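The woman who runs Kokar wants to talk about knots. I came to ask about mug trees, but she has a pine table she's very fond of, and we spend a good ten minutes on it before I get a word in.

"People ask me for clear boards, no marks," she says. "And I tell them, go buy something painted! The knots are where the branches were. I like knowing that."

Kokar is tiny (she makes, packs and answers the phone herself) and she got going with a loan of 300 dollars and a corner of a friend's garage. Last October she sold 200 mug trees, her best month ever, mostly through a gift store called Salgado. I admit to her that I've always thought of a mug tree as something you inherit. She laughs so hard she has to put her coffee down.

"My grandmother had one and it tipped over if you looked at it wrong," she says. "So that's what I worry about, the base. Everybody looks at the pegs, but if the base is too light you hang one big mug on the end and over it goes."
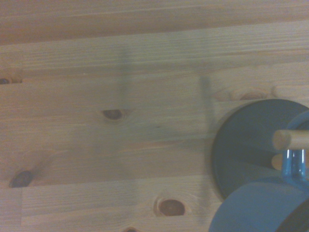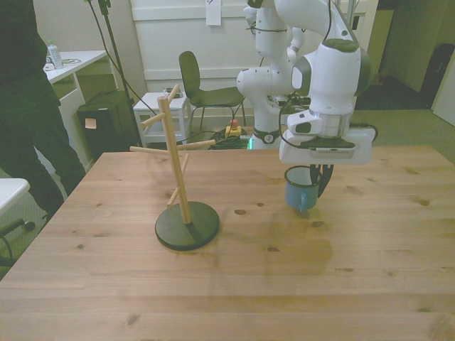 The knotty pine tabletop, and in the second picture the mug tree with its pegs empty and a small blue mug.

I ask her why the pegs on some of them come out at such odd angles, and she gets a little defensive. "Mugs aren't all the same! My sister has these huge soup things. You need one peg with nothing near it."

She's all for enamel, by the way. It's light, it's cheerful, and if you drop one you get a chip and a story. Her rule at home is that the mug you use every day goes on the lowest peg, and the good ones go up top where you have to think before you grab them. I've got mine in a cupboard, stacked, and I'm told very firmly that this is how handles get broken.

Does she ever get tired of them? "Of sanding, yes. My arms get tired. But then I put a finished one on the table and hang a mug on it, and I'm happy again for the afternoon."

She's working on a wall version next, with 3 pegs, for people with no counter space. I've already asked for one.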